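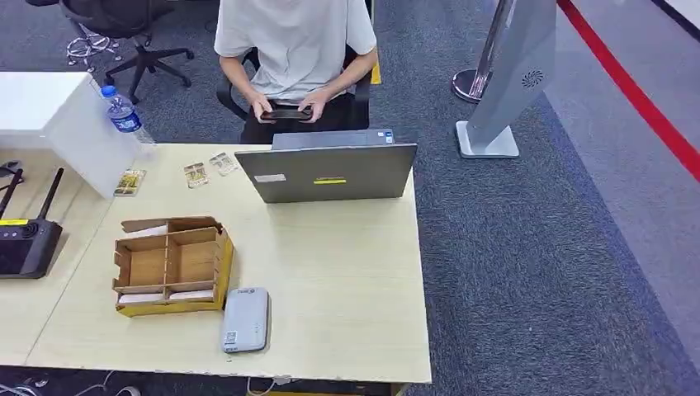
Spare chair, back left, with cables at its base.

Ticket 41, Esik room, March 2026
Opened by: Lamisi Nyarko
Status: open, again

The cables on the carpet by the spare chair are still there. I reported them in December and was told they would be "routed." They have been routed to the foot of the chair. The chair can't be pulled up to the desk without taking the lot with it, so visitors stand.

Tried so far: moving the chair (cables follow), moving the cables (chair follows), asking Fitero for a cable tray. They sent a catalog — 17 pages, mostly desk lamps.

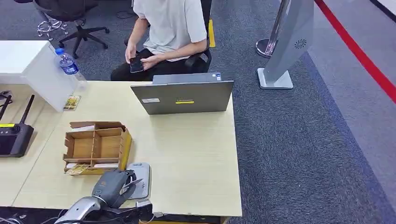 Marin Pavlović: Do they go to anything? If both ends are loose, coil them and put them in the store room. If not, tell me which end is live and I'll bring 2 clips.

One end is loose. I followed the other as far as the wall and lost interest behind the cabinet. Clips welcome.

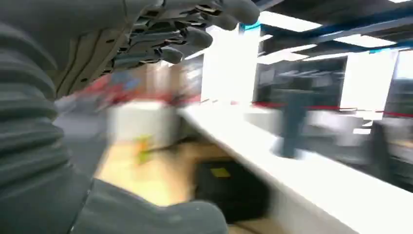 Storage is the next problem, as the store room is full of chairs. I suggest we keep spare cable low down, next to the black box below the counter, and leave the wooden surface clear. Ticket stays open until somebody sits in that chair.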